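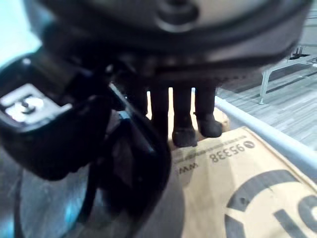 Fig. 1 – Wrist view. Dark part with stubby legs under the gripper, printed box below it.

5 min read

Plirkton Robot Lab, unit 2: grasps, handovers and the two-arm pick
Notes for the 2 p.m. section. Slides are on the Plutcombe drive, same folder as last unit.

Where we stopped: single-arm pick, top-down approach, flat part. Fine for flat parts. Today legs, rims, things that tip.

1. What the wrist camera gives you

Close range only. Fingers take up a big share of the view and they are out of focus, so don't try to train on finger edges. Part feet and the surface under them are what you care about. A lot of you wrote "gripper closed = grasp" in the homework. Not the same. Closed on what? Look for the contact, then check the finger gap against the width you expected. If you can't tell from one view, write "unclear". Unclear is a legal label and I won't take points off for it.

Printed text on boxes: the detector loves it. Upside down, sideways, doesn't care, it will fire on a logo before it fires on a dark part. Mask the lid or lower the score for flat regions. Moltholm team had this bug for most of April and thought it was lighting.

Shadows. Part shadow and gripper shadow merge when you get low. Height estimate goes bad right there. Use joint readings for the last stretch.

2. Two arms, one part

Curved trays are the reason we do this at all. Glossy, hollow on one side, thin rim. One gripper on the rim and the whole thing swings.

Basic order:
– left arm takes the rim, low
– right arm comes in on the oposite side, slow
– both close, wait, then lift together
– tilt only after the lift

Pinch too hard and the rim flexes. Too soft and it slides in the tilt. Start at the low force setting and go up one step at a time, write each step down.
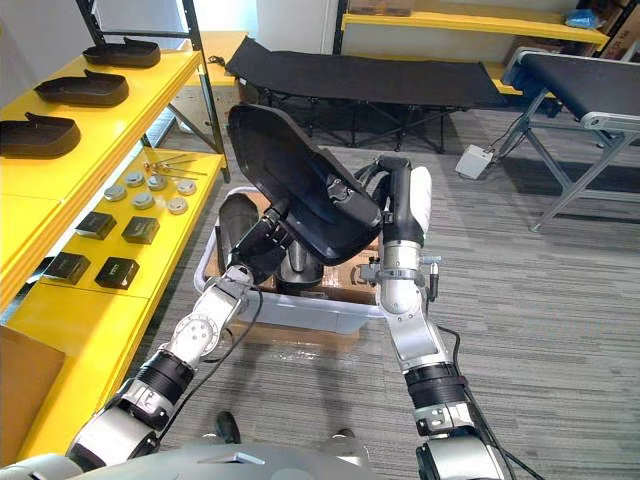 Frames next. Each arm reports in its own base frame and you need both in the torso frame before you compare anything. Half the crashes in the logs are a sign error here. Draw it on paper first, please, I mean it.

Also the head camera. Good for where the bin is, weak for what the fingers are doing, since the arms block a lot. Wrist views cover the fingers. Use both, line up the timestamps, then label.

3. The data set

1269 episodes in the shared set now, all groups together. Over 200 of those have no end label and can't be used untill somebody goes through them. Split that work inside your group.

Every episode needs: start pose, part name, which arm moved first, end label, one line of comment. "Bad" is not a comment. "Right finger missed rim, came in high" is.

Part names come from the list. No "thingy", no "black tray 2 new". Check spelling, the script is case sensitive.

4. For next time

Read the Ó Dálaigh handout on rim grasps, first section only, skip the proof. Label 16 episodes per person. Pick one failed two-arm lift and write half a page on it – which arm, what frame, what you'd change. Plots optional.

E-stop check at the start of each session, both arms, before anyone reaches into the work area. Sign the sheet.

Quiz covers sections 1 and 2. Frames yes, force settings no.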